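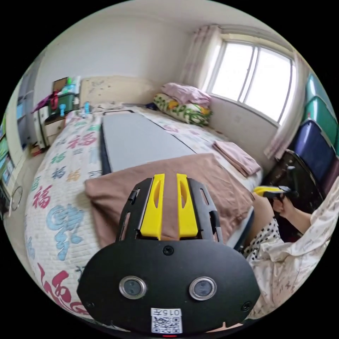

junow_26 wrote:
Folding is harder than anything we tried last term, so don't let your team start there! We spent all of August on towels and I'd do it again, but our first 20 demos were rubbish and we binned the lot.

hamelhead wrote:
Binned all of them? We keep the bad ones in a separate folder. Nkechi Ogundipe told our club the messy tries are worth a look when the policy starts doing odd things, and she was right -- ours kept letting go early and we found the same habit in our own hands.

junow_26 wrote:
Fair, but ours weren't messy in a useful way. Half of them were me dropping the cloth and laughing.

Ileo Team Lead wrote:
OP here, loving this. For anyone just joining, it's the student cloth challenge, home round. We're using the two-handed setup, yellow fingers, one gripper per hand, practising on a brown cloth laid over a board on a bed. Target is 300 clean demos before the regional and there are 4 of us, so it's doable if we all stick to it. My favourite bit so far is how fast you get better at it. By the second evening I'd stopped thinking about my wrists at all.

molta_dad wrote:
I'd get off the bed. A mattress gives when you press and a table doesn't, and I'm pretty sure the regional is on tables. My daughter's team learned everything on a soft surface and had to start over.

Ileo Team Lead wrote:
That's what the board is for! Rules sheet says "flat surface, any height" for the home round. But yeah, I hear you on the give.

hamelhead wrote:
Disagree with molta_dad a bit. Mix it up. Bed, table, floor, different bedspreads, different light. If you only ever train on one plain table you'll be in trouble the minute the judges throw a patterned cover down.

molta_dad wrote:
Mix it up once the basics work, sure. With 300 demos split over five surfaces you haven't got much of anything.

junow_26 wrote:
Can I ask what order you fold in? We do the far corners first, both hands together, then the side. Our other pair does left corner, then right, and they swear it's smoother.

Ileo Team Lead wrote:
Left corner first for us. Whichever you pick, get everyone doing the same one. We had two styles going for a week and the arm would stop halfway and just sort of hover -- very funny to watch, terrible score.

hamelhead wrote:
Ha, ours hovered too. Same colour cloth every time, or are you swapping?

Ileo Team Lead wrote:
Swapping after the first 26, that's the plan anyway. Will post the numbers when we've got them.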